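Let them use the real plates

I think most toy kitchens are a waste of money, and I say that as someone who bought one. It was a Wasell, the larger model with the hob that clicks and the little oven door, and it took up the corner of our kitchen for two years. The door came off first. After that it was mainly somewhere for post to land.

The food that came with it was another matter. It is still in use, long after the hob stopped clicking, and I would keep it over almost anything else in the toy box. My argument is that children who want to play at cooking need pretend food and ordinary kitchen things, and can do without the rest.

By ordinary I mean a plate, a chopping board, a saucepan and a wooden spoon. The toy versions are always wrong in some way. The plates are the size of saucers and nothing sits on them properly. The pans weigh nothing, so they tip when a spoon is leant on the edge. The board, if there is one, is about as big as a playing card. A child of four can see perfectly well that this isn't what the adults have, and wants what the adults have.

I know the objection, which is breakages. We have lost one bowl. It was from the Sheikh shop on the high street and I bought another the same week. You don't hand over the wedding china. You pick out a couple of plates you wouldn't miss, put them on a shelf the child can reach, and say these are the ones for playing with. Chopping boards don't break at all. Sharp knives stay where they always were, and nobody needs a knife to pretend to slice a carrot. The side of a hand does the job.

The second objection is hygiene, and I have some sympathy with it. Toy food goes on the floor, under the sofa and in the bath. If it has been on a board you cook with, you have to wash the board. I wash the board anyway. Some parents will want to keep one aside for play, and that's sensible if there is room in the cupboard.

As for the food, I would buy less of it and better. Ostasberg sell a tub with 100 pieces in it and I can't think what anybody does with 100 pieces, except pick them up at bedtime. A carrot, an egg, a loaf, a fish and something green will make any dinner a child can think of. They should be close to the size of the real thing, because they are going on a real plate. A shrunken carrot on a dinner plate looks like a mistake — the child notices that as well.

Then there is the tidying, which decides whether any toy survives in our house. The Wasell could not be put away. It just stood there. A plate goes back on the shelf, the board goes back behind the bread bin and five bits of food fit in a bowl.

I don't expect the toy shops to agree with me. I would only ask anyone looking at a play kitchen this summer to open their own cupboards before paying for it.

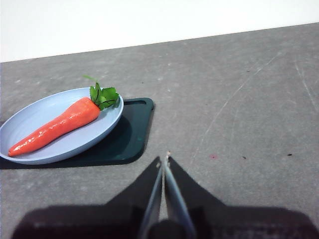 Tradville, Friday, August 21, 2020

Carrot for one, on the pale blue plate, with the dark green board under it. I was told to wait until it had cooled down.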